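Seo-ah Cho: «El fallo casi siempre estaba en la primera pregunta que le hacíamos al robot»

3 de agosto de 2020

El grupo de manipulación de Surano lleva desde marzo trabajando en un problema que suena menor: sacar cosas de una caja cuando hay otra cosa encima. Seo-ah Cho dirige esa línea y es la autora principal de Namum, el método que el grupo acaba de dar a conocer en un informe interno abierto a otros laboratorios. Hablamos con ella por videollamada durante algo más de una hora.

Cho empieza por lo que no funcionaba. El sistema anterior, al que llamaban Jeon, elegía el agarre a partir de la forma del objeto pedido. «Si le pedías un bloque, buscaba las dos caras paralelas más cómodas y cerraba la pinza. El bloque salía. Lo que llevaba encima se iba al suelo», explica. Durante un tiempo lo trataron como un problema de velocidad y redujeron la aceleración del brazo. «Mejoró un poco y nos engañó bastante. Estuvimos semanas ajustando la trayectoria y el error era anterior».

Namum cambia el orden de las decisiones. Antes de proponer un agarre, el modelo estima qué objetos descansan sobre otros y qué pasaría con cada uno si se moviera el de abajo. Con esa estimación decide entre dos opciones: retirar primero lo de arriba o mover el conjunto sin inclinarlo. «Son solo dos - podríamos haber puesto más, pero cada opción nueva pide demostraciones nuevas, y las demostraciones las hace una persona», dice.

Las demostraciones son la parte del trabajo a la que Cho dedica más tiempo en la conversación. El grupo recogió 100, todas con materiales corrientes: cajas de cartón, piezas de madera, piedras. La elección de las piedras fue suya. «Una piedra no tiene una cara buena. Si apoyas un cubo sobre otro cubo, el modelo aprende a fijarse en las aristas, y luego en un almacén eso no le sirve de nada. Con una piedra irregular tiene que mirar dónde está el apoyo».

También insistió en usar cajas ya gastadas. En los primeros ensayos, hechos con cajas nuevas, el modelo confundía las solapas con paredes en cuanto aparecía una doblada de otra manera. «La cinta adhesiva brilla, el cartón se mancha, las solapas no se quedan donde uno las deja. Preferimos que todo eso estuviera en los datos desde el principio».

La evaluación se hizo en Fuststead, un laboratorio asociado con otra mesa y otra iluminación. Cho no quiere exagerar el resultado. De los siete tipos de disposición que probaron, Namum superó a Jeon en todos menos en dos, los de objetos muy juntos contra la pared de la caja. «Ahí los dedos no caben y el modelo propone agarres que la pinza no puede ejecutar. Sabe lo que hay que hacer y no sabe que no puede hacerlo. Es un límite del método y lo contamos así en el informe».

Le preguntamos si un sensor de fuerza en los dedos lo resolvería. Cree que en parte. «Te avisa cuando ya has tocado. A mí me interesa que lo vea antes de entrar en la caja». Su grupo prueba ahora una versión que incluye la geometría de la pinza en la estimación, aunque todavía no tiene cifras que enseñar.

De las aplicaciones habla poco. Ha recibido consultas de empresas de logística y les contesta lo mismo: que el código necesita una limpieza a fondo y que cien demostraciones son pocas para salir de un laboratorio. Lo siguiente será repetir la recogida con objetos blandos, bolsas sobre todo. «Una bolsa encima de un bloque se apoya de otra forma cada vez que la dejas. Supongo que volveremos a equivocarnos en algo al principio».

Una piedra apoyada sobre un bloque de madera, dentro de una caja de cartón abierta, con los dedos de la pinza en primer plano.

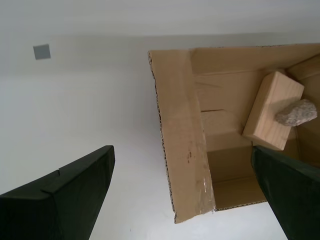 Tiempo de lectura: 3 minutos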